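Product review: Fonis daily reminder clock for people living with dementia

Reviewed by Delia Mocanu for the Bresine Carers' Network

The Fonis is a bedside and tabletop clock intended for people who find it difficult to keep track of the day, the date or the time. It shows the day of the week in full, the part of the day (morning, afternoon, evening or night) and the time, and it can display written or spoken reminders set by a carer. The network was asked by several members whether it was worth the cost, and the clock was tried for six weeks in May and June by families attending the Manole day centre. The network paid for the clocks itself and has no arrangement with the manufacturer.

Setting up

The clock is supplied with a mains lead, a stand and a printed guide. The guide is clear on the whole, although the section on reminders assumes that the reader has already set the language and the volume, and these are explained several pages later. Carers who had not used a similar device before needed some patience. Once the time had been set, it was kept correctly throughout the trial, including after a power cut at one address.

Reminders are entered using buttons on the back. A cover slides over the buttons afterwards, and we consider this a sensible feature. In one household the person with dementia had been in the habit of altering the settings on an earlier clock, and the cover put a stop to it.

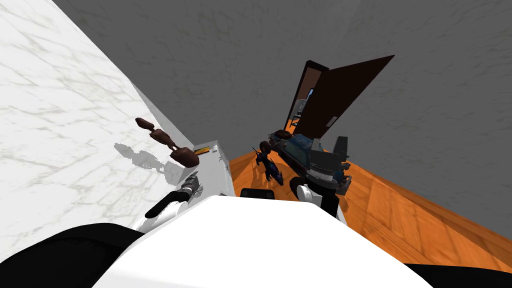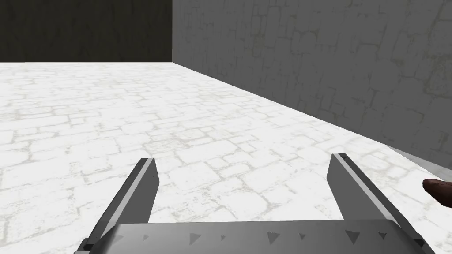 In daily use

The display is large and has good contrast. Most families placed the clock where it could be seen from an armchair or from bed, and reported that questions about what day it was became less frequent. This was not the case for everyone. Two families saw no change, and in both the person concerned was no longer reading with confidence. Members in a similar position may find that the spoken announcements are of more use than the screen.

The recorded voice received mixed comments. The factory voice is rather brisk. Carers may record their own messages instead, and those who did so generally preferred the result, but one wife reported that her husband went looking for her in the kitchen each time her message was played. We would suggest trying a recording while someone is at home before relying on it.

The screen dims at night, but not by very much – light sleepers may wish to place it on the far side of the room. There is no battery for use during a power cut, and the display remains blank until the supply returns.

The clock should not be treated as a safeguard for medication. It can say that tablets are due, but it has no means of knowing whether they have been taken.

Cost and availability

Members may borrow a Fonis for up to a month from the equipment library at Diltamness before deciding whether to buy. The catalogue number is 348, and requests should be made through the library desk. Borrowers are asked to return the printed guide with the clock and to delete any personal recordings.

Rating: recommended for people in the earlier stages of dementia who still read comfortably. Recommended with reservations for others.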